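**Marble (as people who live with it know it)**

I've been adding bits to this entry for years, so forgive the patchwork. Marble is limestone that has been cooked and squashed deep underground until its grains have grown into one another. Pure marble is white. Everything else, the greys and browns and greens and those lovely wandering veins, comes from clay, iron, sand and whatever else was lying about in the limestone when the heat got to it.

The trade is much looser with the word than geologists are. If it's a stone and takes a shine, somebody will sell it to you as marble -- I've met serpentine, plain limestone and once a perfectly good granite, all under the same sign!

## Veins

Veins are mostly old cracks. The rock split, hot water carrying dissolved minerals crept in, and the minerals stayed behind when the water went. Pale veins are usually calcite, and rusty or tan ones tend to have iron in them.

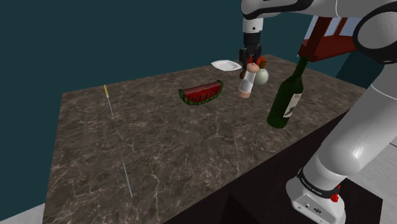

A vein can be stronger or weaker than the stone on either side of it, and you can't always tell by looking. The old masons tapped a slab with a small hammer and listened (a clear ring is good, a dull clunk means a hidden crack), and I still do it with my knuckles in showrooms, which embarrasses everyone I go with.

## Sawing and finishing

Blocks used to be sawn with a toothless iron blade, sand and water, and it took an age. These days it's diamond wire. At the Stonuvari yard, where I spent a very happy and very dusty November, the sawn slabs are numbered in order so that neighbours can be opened out like a book, with the veins mirrored down the join. My favourite that month was slab 1,602, a brown one with a streak like a river delta.

There are two finishes you'll meet most. Polished is glossy and shows the colour at its deepest. Honed is smooth but flat, and hides small marks far better. I'd have honed in a kitchen every time, though I know plenty of sensible people who wouldn't.

## Stains and etching

These get muddled constantly. A stain is something soaking in, like oil or red wine. An etch is acid eating the surface, and it leaves a dull patch even when the liquid has no colour at all. Lemon juice does it, vinegar does it, and so does wine, which manages both at once.

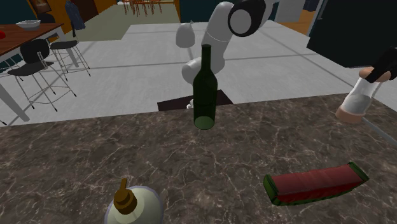 Florence MacLeod wrote to me that I'm far too gloomy about all this, that her own worktop has had 14 years of lemons and she loves it more with every ring. Fair enough! Inmaculada Campos disagrees and wants it said plainly that sealing helps against stains but does nothing whatever for etching. She's right, and I should have put it in sooner.

For an oil stain, a paste of baking soda and water left under cling film overnight is the usual first go. It may need repeating. Etched patches on honed stone can often be rubbed back with a fine pad, but leave polished stone to somebody with the proper kit.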